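Matent Opens Repair and Refill Store in Grekinley

Household goods company adds second location, with longer hours and a tray and table care line

GREKINLEY - Matent, the household goods company, will open its second repair and refill store in Grekinley this August. The new store is on Hervieu Street, in the former Mimero shoe warehouse, and will be open to the public six days a week. It joins the company's first location, which has been running a refill counter and a small repair bench out of the same building as its offices.

The Grekinley store has 1,817 square feet of floor space. The front half holds the refill counter, where customers can fill their own bottles and jars with dish soap, laundry liquid, floor cleaner and all-purpose spray. The back half is given over to the repair bench, a pickup desk and shelves of spare parts.

Refill Counter

Customers may bring any clean container with a lid. Containers are weighed empty at the counter, filled, and weighed again, and the customer pays for the difference. Matent also sells plain glass and aluminum bottles for people who come in without one. Bottles bought at either store can be returned for a deposit at either store.

The counter will carry the full Matent cleaning range, including the unscented versions that were previously sold only by mail. Unscented dish soap and unscented laundry liquid will be kept in stock at all times. Seasonal scents will change four times a year.

Repair Bench

The repair bench accepts small household items: lamps, trays, cutting boards, stools, hand tools, kitchen scales and most countertop items without a heating element. Toasters, kettles and irons are not accepted at this time. Matent expects to review that list after the store's first winter.

Each item is checked in at the desk and given a written quote before any work is started. There is no charge for the quote. If the customer turns the repair down, the item can be picked up the same day. Most repairs are expected to be ready within a week, though items that need a part ordered will take longer.

The store will stock 235 spare parts at opening, among them lamp sockets, cord switches, rubber feet, drawer pulls, hinges and replacement lids. All of them can be bought over the counter by people who would like to do the work at home. A printed parts list will be kept at the desk.

Wednesday Evening Sessions

On Wednesday evenings the store will stay open until 8 p.m. for free drop-in sessions at the repair table. Each session covers one subject, such as rewiring a lamp, oiling a cutting board or getting a stuck lid off a jar without breaking it. Tools are provided. Space at the table is limited and seats are given out in order of arrival, with no sign-up ahead of time.

Children are welcome with an adult. Sessions that use blades or solvents are for ages 16 and up, and will be marked that way on the monthly schedule posted in the window.

Tray and Table Care Line

The Grekinley opening is also the first in-store sale of Matent's tray and table care line, which includes a mild surface spray, a wood conditioner and a set of washable cloths. The spray is made for painted, plastic and sealed wood surfaces and does not need to be rinsed. The conditioner is for bare or oiled wood only and should not be used on varnish.

For everyday cleaning, Matent recommends a soft cloth folded or bunched in the hand, with the spray applied to the cloth and not to the surface. Raised rims and corners should be wiped last - that is where crumbs and grit collect, and dragging them across a flat surface can leave fine scratches.

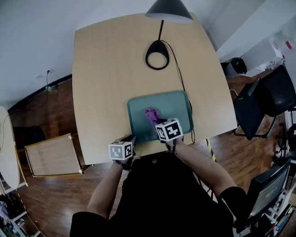 Hours and Location

The store will be open Tuesday through Saturday from 9 a.m. to 6 p.m., with the later closing on Wednesday, and Sunday from noon to 5 p.m. It is closed on Monday. The entrance is on Hervieu Street. There is bike parking by the front door and a small lot behind the building, reached from the alley. The front entrance and the restroom are step-free.

Orders placed on the Matent website can be picked up at the Grekinley store at no charge starting on opening day. Customers who already pick up at the first location can change their store under account settings.

About Matent

Matent makes and sells cleaning products, refillable containers and replacement parts for the home. The company sells through its own website and its 2 stores.

Press contact: Matent Press Office, Grekinley. Product samples and store photos are available on request.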